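How I record towel-folding demos for a two-arm robot

I've been putting together a set of folding examples for a project I call Renus, and enough people have asked about my routine that I'm finally writing it down (Wednesday, February 2, 2022, if you want to know how stale this is). My first batch in October was 100 episodes and I ended up tossing nearly all of them. The mistakes were mine, so maybe you can skip a few!

1. Pick a starting state and write it down

Before you record anything, decide what "start" looks like and put it in a text file next to the data.

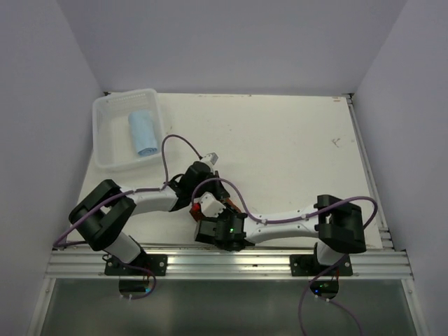
A learning system will pick up on any habit you have, good or bad, so I plan my starts in groups and shuffle the groups. One of mine is "towel rolled, in the basket": light blue towel lying lengthwise in the clear plastic basket at the back left, both grippers out over the table. Other groups start with the towel already flat. Note the group name in every episode, or you'll be guessing later.

2. Check every camera before you hit record

I look at the live view from each wrist camera, every single time.

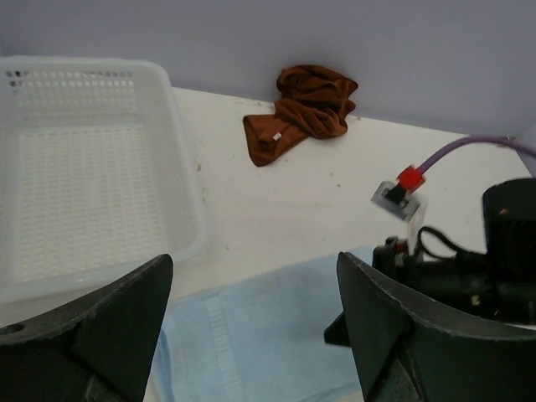

Wrist views are where sloppy setups show up first. You want both fingertips in view and enough table past them to see where they're headed. Look for whatever else has crept in, too - in mine you get the basket, the blue towel down in front and a rust-colored one bunched up behind, with its little white tag showing. I'm fine with a second towel in there as long as it changes from one group to the next.

3. Fold slowly, and pause between moves

My rule is one motion, short pause, next motion.

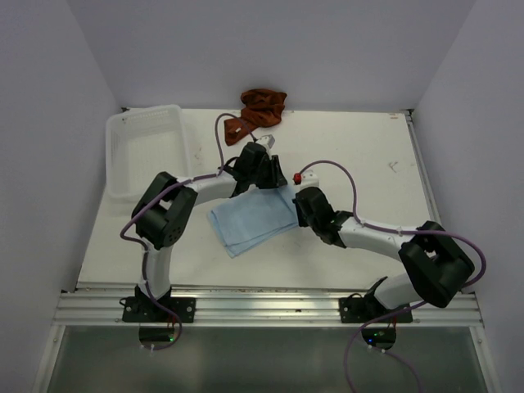

Rushing is what wrecked my October batch. I'd start pulling with one arm before the other had a grip, and the trained model copied that perfectly (ugh). Now I wait until both arms are settled, one at the upper left corner of the folded towel and the other on the right. Slightly crooked is okay. I keep episodes where the rectangle sits a bit askew, so the model gets used to towels that aren't lined up with the table.

4. Save the odd grasps

Don't delete a take just because the towel bunches up. Tag it "messy grasp" and keep going. 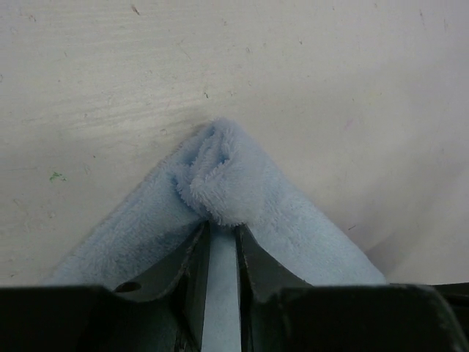
Wrist camera view: both fingers closed on the towel just below a bunched-up knot.

5. Review, then trim

I recorded 756 episodes in the second round and kept 648. Things I cut:

Long stretches at the start where neither arm moves
Takes with a missing camera stream
Takes where I forgot the group name

Watch them at double speed, with all the views side by side. I do 6 at a sitting and then get up, or I start approving everything. Copy the keepers to a fresh folder and leave the raw ones alone - you'll want them when you change your mind about the trimming.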